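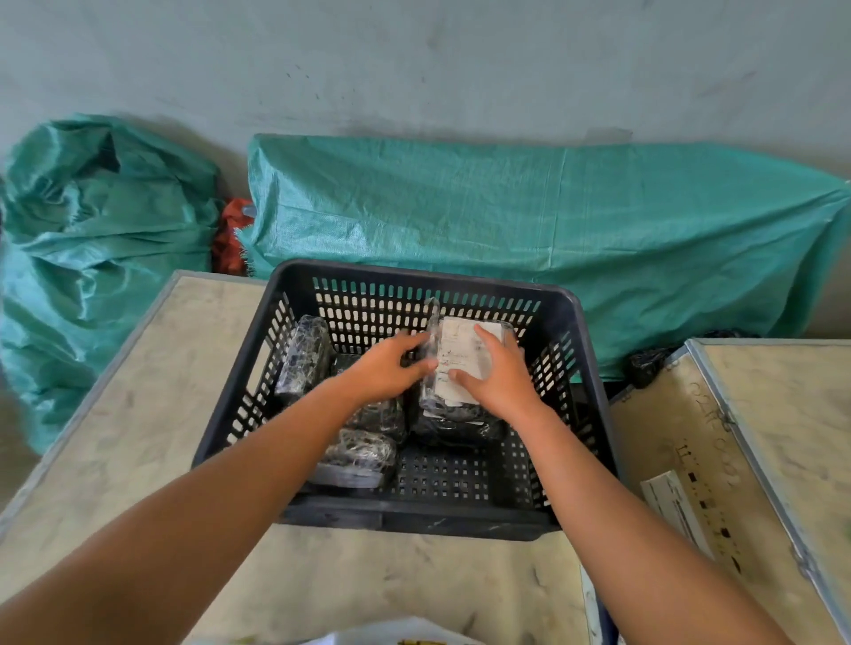 Ticket 315 : étiquettes illisibles sous le film, départ Clandeck
Ouvert par : Mojtaba Taheri
Statut : en attente

Bonjour à tous ! Petit souci au poste colis : la douchette refuse une étiquette sur trois dès qu'il y a du film par-dessus (ça brille, ça plisse, et elle bipe dans le vide). J'ai 40 paquets à passer pour Clandeck et j'en suis à 20, donc un coup de main serait bienvenu…

Ce que j'ai déjà essayé :

1. Redémarrer la douchette et la reposer sur son socle. Aucun changement.

2. Sortir chaque paquet noir du bac et le tenir à deux mains, étiquette bien à plat. Il y a deux codes-barres l'un sur l'autre, très rapprochés, et je me demande si elle ne s'emmêle pas entre les deux. 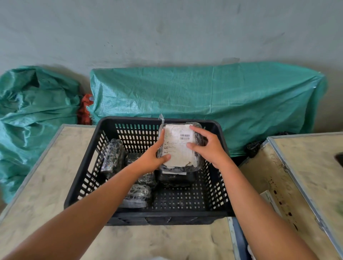 3. Cacher un des codes avec un bout de carton. Là ça passe mieux ! Mais à chaque colis, c'est pénible.

Les emballages blancs sous film transparent, c'est une autre histoire : l'étiquette est toute petite et je finis par taper le numéro à la main.
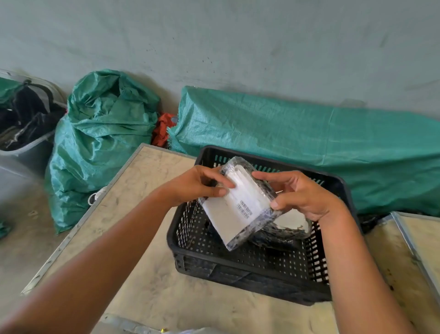
Paquet blanc sous film, petite étiquette de travers.

Est-ce que quelqu'un chez Najafi peut me dire quel code garder ? Je laisse le bac sur la table en attendant.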